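Does Folding Really Keep Cloth Soft?

By Manon Landry

Grown-ups say a lot of things about laundry. Fold it right away or it will wrinkle. Pink turns white things pink. Fluffy means clean. Are these true? Let's not believe any of them until we have checked.

Start with "soft." Soft is a feeling, and you can't measure it with a ruler. Cloth is made of threads, and threads are made of tiny hairs called fibers. When the fibers can bend and spring back, cloth feels soft. When they are stuck together, perhaps by leftover soap, it feels stiff. A towel can look fluffy and still be dirty. So "fluffy means clean" fails already.

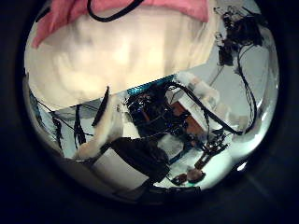

Pink cloth above something pale, with a cable looped over it.

What about wrinkles? A wrinkle is a bend that stayed. Put a cotton shirt in a heap while it is warm and damp, and the fibers dry in whatever shape they landed in. That part of the folding rule holds up. But folding makes bends too! A fold is just a wrinkle somebody planned. If you have ever pulled out a tablecloth with sharp lines across it, you know this.

My neighbor Rosaire Morin says rolling is better than folding. Maybe. I rolled one T-shirt and folded another, and left both in a drawer for 61 days. The rolled one had small soft creases all over. The folded one had two hard lines. Which is "better"? That depends on what bothers you. 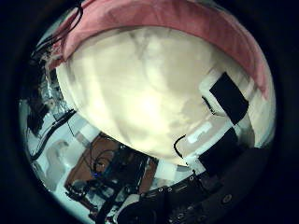 One test with two shirts doesn't prove much, of course. My drawer might be damp. My shirts might be odd. If you try it and get a different answer, yours counts as much as mine.

Now the color rule. Pink can spread, but only if the dye is loose and there is water to carry it. Pink cloth lying dry on pale cloth will usually do nothing at all. You can check with a white rag. Wet it, press it on a hidden corner of the colored cloth, and wait. Is there color on the rag? Then wash that one alone. Ask an adult first — some cloth shouldn't get wet.

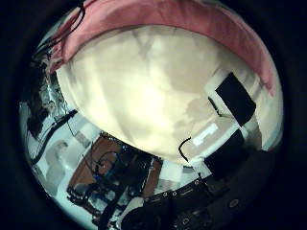
Photo: Iwona Marciniak / Pluselside

Stuffed things like cushions are trickier. The cover may be smooth while the filling inside has gone lumpy, and folding won't help. Some people say you should punch a cushion every day to keep it puffy. I have my doubts. Shaking moves the filling around, and so does squeezing, but I can't find a good reason for every day. Try it on one cushion and leave its twin alone. Then ask a friend who doesn't know which is which to pick the softer one.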